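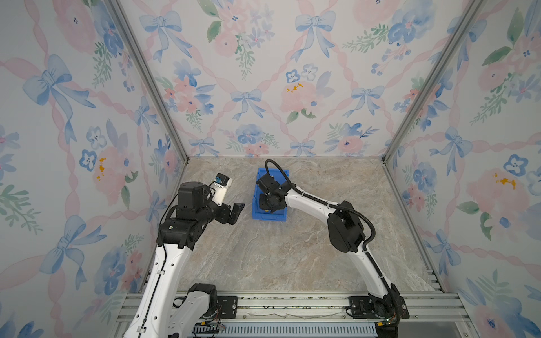
How big should a tool bin be?
Big enough for the longest tool you own to lie flat, and small enough to carry with one hand when it's full. For most households that means a bin you can fit on a pantry shelf.

The One-Bin Household

Macarena Acuña got rid of her toolbox in June. It was a red steel Gikard with three trays that folded out, and it had belonged to her father-in-law. She gave it to a neighbor and put what she used into a plastic bin.

"I was opening all three trays to find one screwdriver," she says. "Then I'd leave the screwdriver on the counter so I wouldn't have to open them again."

Before the toolbox left, she emptied it onto an old sheet in the hallway and counted. There were 133 items, including drill bits, loose hex keys and a bag of picture hooks. She kept 29. The rest went to the neighbor, to her brother's garage in Eynon, or into the metal recycling.

The case for an open bin is simple. There is no lid, so putting a tool back takes one motion. A toolbox with a latch takes three or four, and people skip them. The case against it is also simple. Small parts sink to the bottom, and dust gets in.

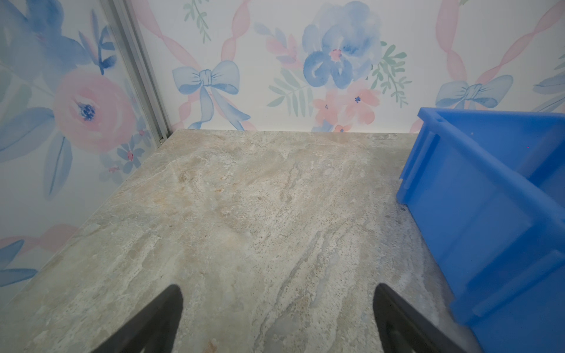 A thick rim and ribbed walls help a plastic bin keep its shape.

Look at the rim before anything else when you shop. A thin edge bends when you lift it and cuts into your fingers. Slots at the ends make carrying easier, though a narrow chisel or an awl can slide out through one if the bin is tipped. Color matters less than stores suggest, but avoid black. Dark handles disappear in it.

Somewhat see-through plastic is useful on a high shelf. It is often more brittle in the cold, so if the bin will live in an unheated shed, ask about the temperature rating. The Botex bins Acuña looked at were rated to 10 degrees. She bought a Brandus, mostly for the price.

Weight is the other limit. A medium bin may be sold as holding up to 80 pounds, and you won't want to lift that off a shelf. Fill it, carry it to the far end of the house and back, and take out whatever made it too heavy. Usually that is a hammer or a socket set.

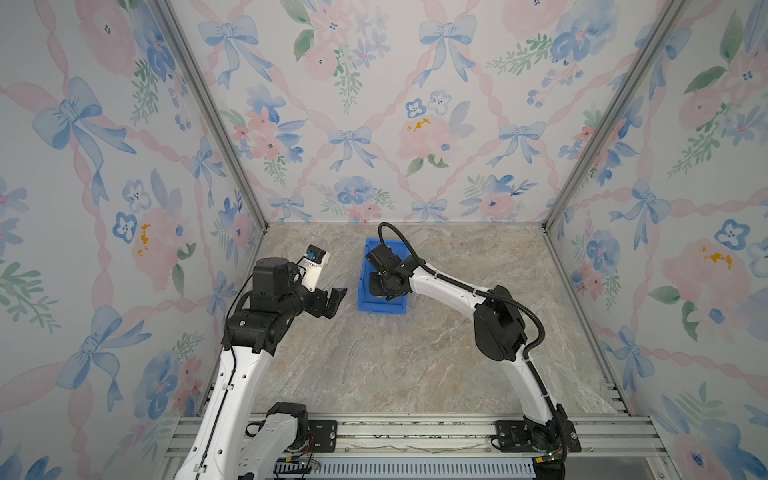
Not everyone is convinced. One reader wrote to us that she had tried an open bin for a year and gone back to a canvas roll, because "every time I reached in for the pliers I got the sharp end of something else." She now keeps the bin for glue, tape and sandpaper.

Acuña's answer is to lay everything flat, in one layer, with the handles all at the same end. Screws and hooks go in jars on a separate shelf.

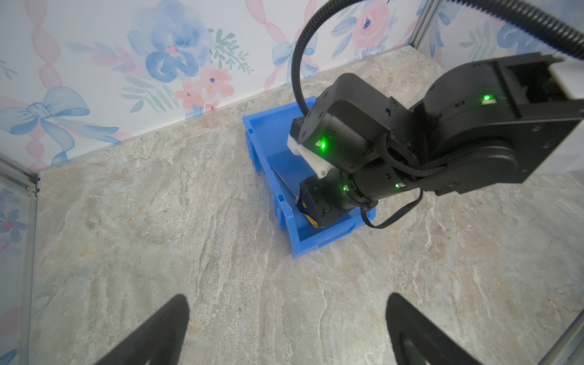
Where to Keep It

Pick a spot between knee and shoulder height, close to where most of the small jobs happen. In Acuña's apartment that is the kitchen. The bin sits beside the flour, and the drill stays in the hall closet in its own case.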